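How to Make Lamb Skewers That Don't Spin, Stick or Dry Out

2018-04-10

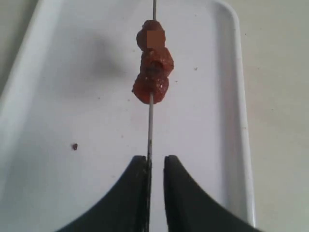 I grew up thinking kebabs were something you bought, not something you made. Then I moved to Jillcombe, where the closest decent grill place is 13 miles off, and I had to figure it out for myself! It took me a good couple of summers and a lot of chewy dinners, so let me save you the trouble. The first thing I changed was the skewers. I used to buy the bamboo ones in a big bag and soak them (and forget to soak them, and watch the ends catch fire), and now I only use thin metal ones like the one in the photo, with the meat threaded on in chunks, one right up against the next. Three chunks is a nice small portion if you're doing a few other things on the grill. For hungry people I go up to five or six.

What you need

2 pounds boneless lamb shoulder or leg
1 medium onion, grated
3 tablespoons olive oil
2 tablespoons plain yogurt
1 tablespoon red wine vinegar
2 teaspoons sweet paprika
1 teaspoon ground cumin
1 1/2 teaspoons salt
Lots of black pepper
A pinch of chili flakes if you like them

I get my paprika from Prasov, a little shop that does mail order, but use whatever you have in the cupboard. Just smell it first. If it smells like dust it's going to taste like dust.

Cutting the meat

Shoulder is my favorite. It's got more fat running through it than leg and it forgives you if you wander off to find the tongs. Trim off the thick hard fat on the outside and any silvery skin, but leave the soft bits of fat alone.

Cut everything into chunks a bit bigger than an inch. They don't have to be perfect cubes – mine never are – but try to keep them close to the same size. Little scraps that are too small to thread go in a bag in the freezer, and I use them for soup.

The marinade

Grate the onion on the big holes of a box grater, over a bowl, and keep all the juice. Stir in the oil, yogurt, vinegar, spices and salt. Put the lamb in and get your hands in there and really squish it around.

Cover it and put it in the fridge for at least four hours. Overnight is better. I once left it for two full days because we got rained out, and the outside went kind of mushy, so don't do that.

Threading

Wipe off most of the onion before you thread. The little shreds burn fast and they taste bitter.

Push the skewer through the middle of each chunk, going across the grain if you can see which way it runs. If you go too close to an edge, the piece will flop around and you'll be chasing it every time you turn. Flat skewers hold better than round ones, and if yours are round you can use two side by side, which looks a bit silly and works great. Leave some bare metal at both ends so you've got somewhere to grab.

How tight? Touching, but not crammed. When I used to jam the pieces together, the spots in between stayed gray and soft while everything else was done.

I don't put vegetables on with the meat anymore. Peppers and onions need their own skewer, and tomatoes need one too or they'll drop straight into the coals.

On the grill

I have an old Kneath charcoal grill with a wobbly leg, and I light it a good half hour before I want to cook. Wait until the coals are gray all over. Push most of them to one side so you've got a hot side and a cooler side.

Oil the grate with a folded paper towel held in tongs. Lay the skewers over the hot side and leave them alone for two minutes. They'll stick at first and then let go once they've browned – if you have to yank, give it another minute. Turn them a quarter at a time. The whole thing takes eight to ten minutes for chunks this size. If the fat flares up, slide them over to the cool side till it calms down.

Please use tongs or a thick mitt. Metal skewers get really, really hot, and they stay that way on the plate too, so warn the kids.

I pull mine off at 145 on the thermometer and let them sit under loose foil for five minutes.

No grill?

Use the broiler. Set the skewers across a roasting pan so the meat hangs over the middle, put the rack second from the top, and turn them every three minutes or so. You won't get the smoke, but you'll get nice dark corners.

To serve

Warm flatbread, a lemon cut in wedges, and sliced red onion tossed with a little salt and vinegar. Leftovers are good cold in a sandwich the next day with mayo and pickles.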